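Why Does Thunder Rumble?

Have you ever been curled up in bed when the sky flashed and then, a little while later, the windows shook? Lightning is a giant spark, and it heats the air around it so fast that the air swells outward with a bang. That bang is thunder! Near you it sounds like a crack, and far off (over the hills behind Ronemden, say) it grumbles along, as sound from the far end of a long spark takes longer to reach your ears.
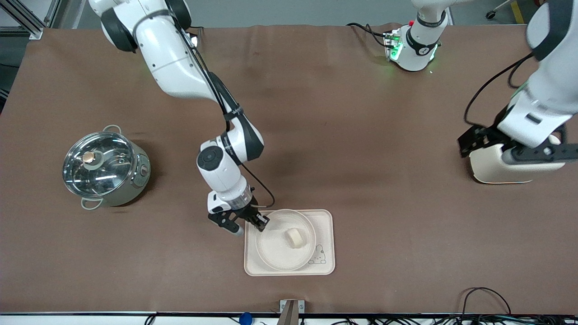

A small pale yellow cube of food on a round plate.

Light gets to you almost at once, but sound is much slower and needs nearly three seconds to go 3000 feet. So when you see a flash, start counting, slowly, and stop when you hear the boom. Every five seconds means the storm is one mile away, more or less.

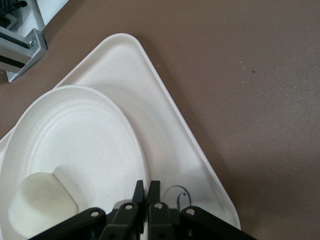

Tulleo Children's Museum | Weather Club

Our club heard thunder on 48 days last year, and one of those was in December, with snow coming down! If you can hear thunder at all, please go indoors, even if the sun is still out where you are, and wait half an hour after the last rumble before you go back out to play.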